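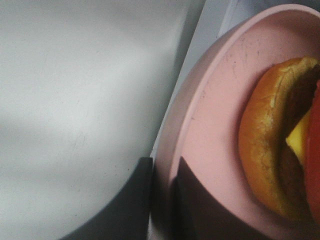

BARKCOMBE, January

Part 7: Setting up the griddle plate and cooking your first burgers

If you've come straight from Part 6, your Notance stove should be level, leak-tested and sitting on its feet with the hose running out the back. If it isn't, go back and do that first. I'll wait. I wrote this section after Shalini Dubey borrowed my stove for a weekend and called me four times about the griddle, so most of what's in it answers something she asked.

A quick word on which griddle you've got. The Notance comes with the thin steel plate, and that one just drops in. The heavier cast iron one is sold as the Woltance plate, and it needs the two little brackets from the small parts bag. I have the Woltance. Everything below is for that one, and where the thin plate is different I say so.

What you need on the table before you start

The plate, the two brackets, the four short screws, the grease cup, and a Phillips screwdriver. Paper towels, lots of them. A small bottle of plain cooking oil (canola is fine, and please leave the good olive oil in the cupboard). A wide metal spatula with a stiff edge. Dish soap and a stiff brush for the first wash only.

Fitting the plate

1. Turn both burners off and close the valve on the gas bottle. Give the stove 28 minutes to cool if you've been using it. I know that's an oddly exact number, but it's what my kitchen timer was set to the first time and the cast iron was fine to touch, so I've stuck with it.

2. Lift out the two wire racks and put them somewhere you'll find them again.

3. Hold the first bracket against the inside left wall, with the lip facing in. The holes only line up one way. Put both screws in loosely.

4. Do the same on the right.

5. Tighten all four screws until they're snug, then stop. The wall is thin and the threads strip easily. (Ask me how I know. Tullio Mancuso at the hardware store has sold me replacement screws twice now and he's very polite about it.)

6. Lower the plate in, back edge first, with the drain hole at the front right corner. It's heavy, so use both hands and watch your fingers on the front edge.

7. Slide the grease cup onto its rail under the drain hole. You'll feel it click.

Note: the thin steel plate skips steps 3, 4 and 5. It rests on the same ledges as the wire racks.

CAUTION: Never light the burners with the grease cup missing. Hot fat will run down onto the hose fitting.

Washing and seasoning

The plate ships with a waxy coating to keep rust off. It tastes terrible. Wash it off with hot water, soap and the brush, and do it twice. This is the one and only time soap should touch the cast iron.

1. Dry the plate completely. Towel first, then both burners on low until there's no damp left anywhere, corners included.

2. Turn the burners off and let it cool until it's just warm.

3. Rub on a spoonful of oil with a paper towel. Then take a clean towel and wipe it off as if you'd made a mistake putting it there. You want a very thin film. Too much oil goes sticky, and you'll be scraping it for a week.

4. Light both burners, set them to medium-high, and leave them until the smoke stops.

5. Turn off, cool, and repeat. I do three rounds. Ulises Inga, who has cooked on a griddle for longer than I've been able to reach one, does five and says the first egg will tell you who was right.

CAUTION: Do this outdoors. It smokes a lot more than you'd think.

Your first cook

I suggest cheeseburgers. They're forgiving, and the fat is good for the plate while it's still new. Pancakes on a fresh griddle are a heartbreak, so save those for a month or so in.

1. Open the bottle valve, light the left burner, then the right. If the right one doesn't catch on the third click, turn everything off, wait for the gas to clear, and go back to the igniter page in Part 4.

2. Preheat on medium for 7 minutes. Flick a drop of water on the plate. If it sits there and sulks, keep waiting. If it skitters and vanishes, you're ready.

3. Lay the patties down with space between them. They'll stick at first – leave them alone! They let go by themselves once there's a crust.

4. Flip once. Put the cheese on straight away so it has time to soften.

5. Toast the buns cut side down on the cooler strip along the front edge. They go from pale to burnt very fast, so stand right there.

6. Check a patty in the middle with a meat thermometer. For ground beef you're looking for 160°F.

7. Move the burgers to a clean plate, never the one that held the raw patties.

Note: the back left corner of my plate runs hotter than the rest, and Sulastri Sopacua tells me hers does the same. Learn where your hot spot is and keep the onions off it.

Cleaning up afterward

Scrape while the plate is still warm, pushing everything toward the drain hole. For stuck bits, pour on a little warm water and scrape again, standing back from the steam. Wipe dry, rub in a few drops of oil, and put the lid down once it's cool.

Empty the grease cup after it cools, every single time. I left mine over a Wednesday night once and a raccoon carried it down to the creek. The replacement cup is part number 947 in the Espinoza spares list, and it's the same part for both plates.

If something isn't right

Food sticks in the same patch every time: that patch needs another round or two of oil. No need to strip the whole thing.

Grease pools at the back: the stove is tipping backward. Turn the rear feet out a half turn each and check again with the level from Part 2.

Orange spots after storage: light rust. Scrub with coarse salt and a dry towel, wipe, then oil and heat it as you did the first time.

The plate rocks: one bracket is sitting high. Take the plate out cold, loosen both screws on that side, press down, and snug them up again.

Part 8 covers the lid, the wind guard and packing the stove for the car.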